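How does a robot learn to do the laundry?

Maybe you have a chore at home. Somebody showed you how to do it, and after some tries you could do it alone. Robots can learn in a similar way. A person shows, the robot follows, and a computer keeps everything in its memory.

There are two ways to show a robot a task.

The first way is by hand. The teacher holds the arm of the robot and moves it gently, like when a grown-up holds your hand to help you write a letter. The motors become soft, so the arm is easy to push. All the time, the robot remembers how much each joint is bent.

The second way is by remote control. The teacher stands a little away and moves a controller. When the teacher's hand goes left, the robot's hand goes left also. Mieke Wouters is a robot teacher at Trernell, and she likes this way best. She says that it feels like having a very long arm.

A small camera near the robot's hand helps too. It lets the computer see the work from close by, and each picture is saved together with the movement of that moment.
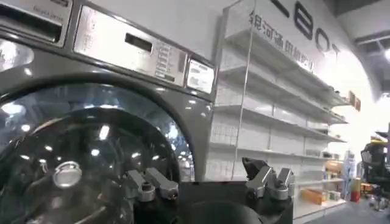
Why must the teacher show the same thing so many times?
Every try is a little different. The robot may start from another place, or the light may be brighter. With only one lesson, the robot would know only one situation. For one laundry task, Mieke and her colleague Pieter Bosman recorded 503 lessons.

A robot hand does not look like yours. The one at the washing machine has silver metal fingers, and they can stand wide open. You feel with your skin if you hold something too hard. Many robots can't feel this, so the teacher must look carefully and close the fingers slowly.

Sometimes a lesson goes wrong. The fingers miss the handle, or the teacher gets tired. Then Pieter marks the lesson, and they do it again. After 15 minutes of teaching they take a break.

Words to remember
Gripper: the hand of a robot.
Joint: a place where an arm can bend.
Demonstration: one time of showing a task from start to end.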